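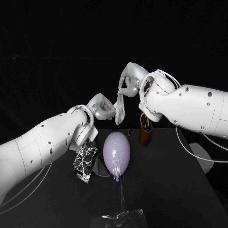 一、布条

从Elosham搬出来的第一晚，没开灯。只有桌子上头那一盏。桌面黑的，别的地方也黑，像是整间屋子就剩这张桌子。

先是布。米白色，窄窄一条，拧着。母亲从旧床单上撕下来的，捆过书，捆过被子，捆过我的手腕（那年摔了，去Pormont的医院，一路上就靠它吊着）。边上毛了，线头往下掉。我想把它叠好，叠不成，一松手又拧回去。

留还是扔？

纸箱上写着1406，是新家的门牌。箱子已经满了。楼下的车早上六点来，司机电话里说得很急，说过时不侯。

先放一边。下一个。

二、黄线

抽屉最里面摸出来的，细，黄得扎眼。一团。母亲拿它绑过气球，绑过门把手，绑过窗台上那棵番茄。番茄没活过九月，线倒是一直在。

气球也在。淡紫色的，就搁在桌子中间。下午吹的，不知道为什么要吹，箱底翻出一包，28个，生日用剩的，拿起一个就吹了。吹完头晕，坐了好一会儿。

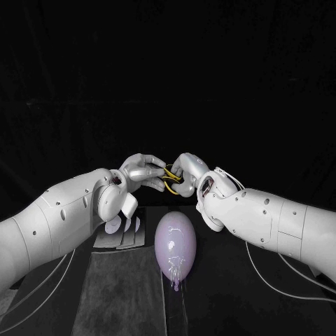

解线这种事急不得。母亲说的。她解毛线的时候不说话，嘴抿着，找到一个头就往回退，退两圈，再退两圈。我没这个耐心。扯了一下，更紧了。再扯。手指勒出印子来。

隔壁有人在放收音机，Dvořáček的什么曲子，母亲以前常听，我从来没记住过名字。听了一小段，停了，大概是换台。

然后就想起来她在Urkdale的那间厨房。水壶，围裙，窗户上的水汽。她站在凳子上往门框上拴气球，叫我把线递过去。我递错了，递了剪刀。她笑得差点从凳子上下来。

几点了？两点。还有四个小时。

线不解了。就那么一团，塞进信封里，信封上写：黄线。写完觉得傻，可是不写以后肯定想不起来是什么。

三、那一层薄的

最后一样我不认得。

薄，软，半透明，夹在一本菜谱里，对折再对折。揭开的时候怕它破，屏着气。捏住两个角，慢慢拉。上面绷直了，下面还是垂着，边沿一豁一豁的，不齐。

包过什么？糖？药？蒙在碗口上的？想打电话问她，手都伸出去了，才想起来那个号码已经停了。停了有半年。 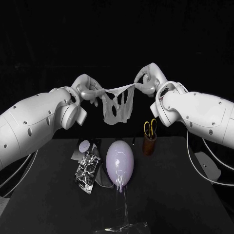 对着灯看。什么字也没有，什么味道也没有。菜谱那一页是炖梨，页脚有她的铅笔字：糖少放，他牙不好。

他。是我父亲，还是我？

坐了很久。收音机又响起来，这次是个男的在报天气，说早上有雾。

把菜谱打开，照原样夹回去，对折再对折，还是那一页。箱子满了，就把自己的两件毛衣拿出来，穿在身上。热，热得出汗。菜谱放进去，信封放进去，布条没地方了，绕在箱子外面，打了个结。

正好够长。以前她就是这么捆的。

楼下有车灯晃了一下，不是来接我的，开过去了。气球还在桌上。我去找剪子，又没找，把胶带撕断，把箱子封了，坐到地上去等六点。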